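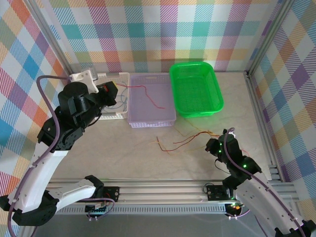

Kivberg cell

Search articles Go

Page maintained by Bianka Veres, July

The Kivberg cell is a two-armed bench cell for sorting lengths of thin insulated wire. It was laid out at Ollwood by Dirk Lambrechts and Teodora Golob and is documented in the Roron maintenance notes.

Layout

Both arms are fixed to black mounting plates on a ribbed aluminium rail along the front edge of the work surface. Plastic baskets stand at the back, against a patterned wall. Wire is picked from a loose group on the table and placed by colour. Arm cables are led along the links and clipped, with enough slack left at the wrist for a full turn.

Setting up

The plates are tightened first, then the arms are homed one at a time. Basket positions are taught with the baskets empty. A basket that has shifted is put back by hand before a run; the taught points are not altered to suit it.

Upkeep

Fingertips are wiped every 300 picks and replaced at 3,000. Wrist screws are checked at the same interval. If the pick rate falls below 95 per cent, the grip force is reset before any other change is made. The most common fault is a strand trailing across two baskets, listed as code 13. The arm is stopped, the wire freed by hand and the pick repeated.

See also: Kemeys feeder

4 comments 13 shares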